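Parsons Disclosure Ledger
Campaign finance filing software for local committees

Product no. 22
Supplied by Cludelholm
Page revised 6 May 2005

Overview

Parsons Disclosure Ledger records contributions, expenditures and in-kind support for candidate and ballot measure committees, and prepares the periodic statements that go to the filing office. It runs on a single workstation or on a small office network. Entries are made once, in the transaction register, and carried from there to every schedule that needs them.

The standard license covers one committee and up to 25 users. Further committees can be added to the same installation. Each committee keeps its own register, its own bank accounts and its own audit trail, and no transaction can be moved between committees except by a dated transfer entry on both sides.
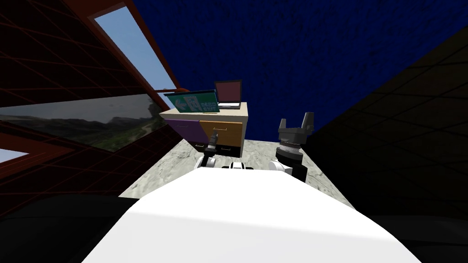
Rendered view: cabinet with purple and orange drawers, with robot arms in front.

Transaction register

Every entry requires a date, an amount, a payee or contributor, and a purpose code. Free-text purpose notes are held separately and print below the code. Contributor records store name, mailing address, occupation and employer. A record with a missing occupation or employer is accepted but flagged, and the flag stays on the pre-filing report until the field is completed or marked as requested in writing.

Contributions from the same person are added together across the reporting period. Matching is by name and address, with a manual merge for changed addresses and misspelled surnames. Merges can be reversed at any time before the statement is locked.

The itemization threshold is set by the user. It ships at 200 dollars and should be checked against the rules of the filing office before the first entry is made. Changing the threshold later recalculates all open periods. Locked periods are not affected.

Subvendor payments

Payments made by a consultant on behalf of the committee are entered as child records under the consultant's invoice. Printing, mailing, broadcast time and paid canvassing each have their own code. The child records must total no more than the parent invoice, and the balance is reported as the consultant's fee.

Loans and debts

Loans are carried forward until repaid or forgiven. Forgiven loans convert to contributions on the date of forgiveness and count toward the contributor's total. Unpaid invoices appear on the debt schedule from the date of receipt. 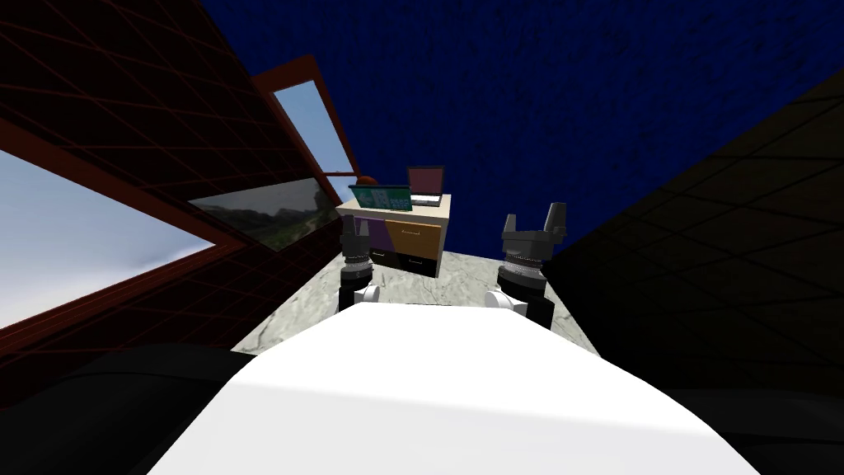 Partial repayments are entered against the original loan number. Interest is recorded on its own line and does not reduce the principal. Where a loan has 2 guarantors, the guaranteed amount is divided as entered by the user; equal shares are not assumed.

Filing output

Statements print on plain letter-size paper or export as delimited text. The Iramura export module (sold separately) writes fixed-width files for offices that require them. Amended statements carry the original filing date, the amendment number and a list of changed lines.

System requirements

Windows 2000 or XP
CD-ROM drive for installation
Printer with letter-size tray
Network card for multiuser operation

Upgrading from Bonum

Registers created in Bonum can be imported directly. Close the current period in Bonum before exporting. Purpose codes are mapped by a table that may be edited during import. Scanned receipts are not transferred. Registers last saved before the December release need to be opened and resaved in the current version first.

Documentation and support

The printed manual was written by Ruth Crabtree and includes a worked set of statements for a school board race. Import questions and code table requests go to Ronja Söderlund in technical support. Please give the product number, the license number and the wording of any error message.

Related items

Iramura export module
Additional committee license
Replacement manual, spiral bound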